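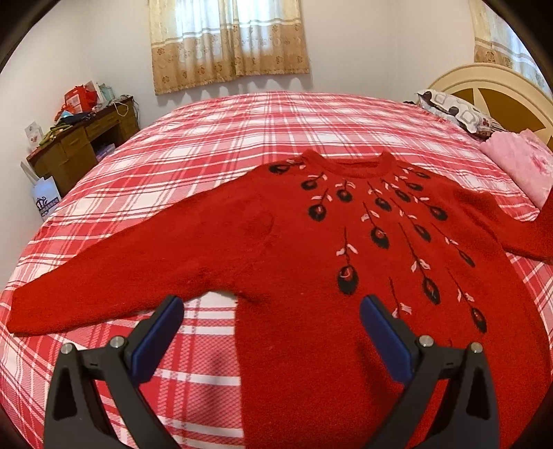

A red sweater with a ribbed neckline and a yoke motif of dark buds on thin stems

Home > Textiles > Knitting > Yoke sweaters
May 10, 2025, by the Hostside Textile Pages

A yoke sweater is a pullover or cardigan whose main decoration runs in a ring or spray around the neck and shoulders, leaving the rest of the body mostly plain. It is one of the friendliest garments a knitter can take on, because the long stretches of plain work come first (when worked from the hem up) and all the fun is saved for the end. In the Flandale area, where sheep have always been easier to come by than good roads, the yoke sweater was for a long time simply called a "collar," and older residents still use the word.

The body and both sleeves are usually knitted as separate tubes and then joined on one long needle at the underarm. From there the knitter works upward in rounds, taking away stitches a few at a time, until only the neckband is left. A medium adult size in the Flandale style starts its yoke with 200 stitches or more, and the pattern has to shrink gracefully along with them, which is where a good designer really earns their supper.

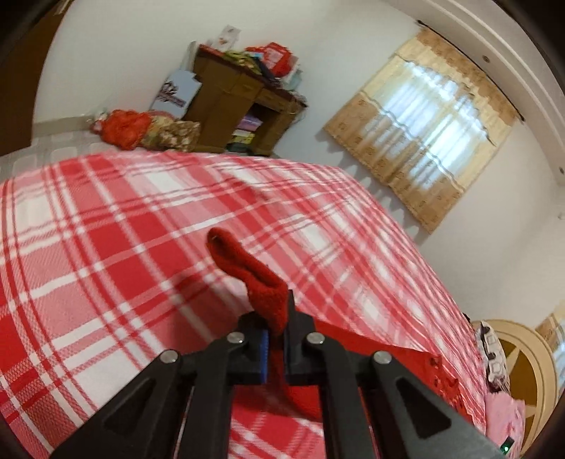
A red fleece sock

Wool for these sweaters was spun at the Stevton mill, which sold it in 14 colors, and the leftovers rarely went to waste. Mittens, caps and heavy socks came out of the same basket, although cut-and-sewn fleece has taken over much of the sock drawer by now. The best-loved shade was a deep red known as Vörös, from the Hungarian word for the color, and it still turns up at the wool fair held in Stevton every September.

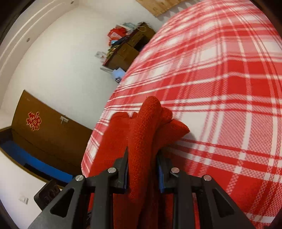
Washing a yoke sweater calls for cool water, a little mild soap and a good deal of patience. It should never be hung up by the shoulders, as the weight of the water pulls the yoke out of shape and the sleeves grow longer than anyone's arms. Many families dry theirs flat on a towel and, once dry, lay them out on a bed to check for loose ends before folding, and a plaid cover like the red, pink and white one here makes a cheerful place to do it. Sweaters put away for the summer keep best folded, with the sleeves tucked in behind.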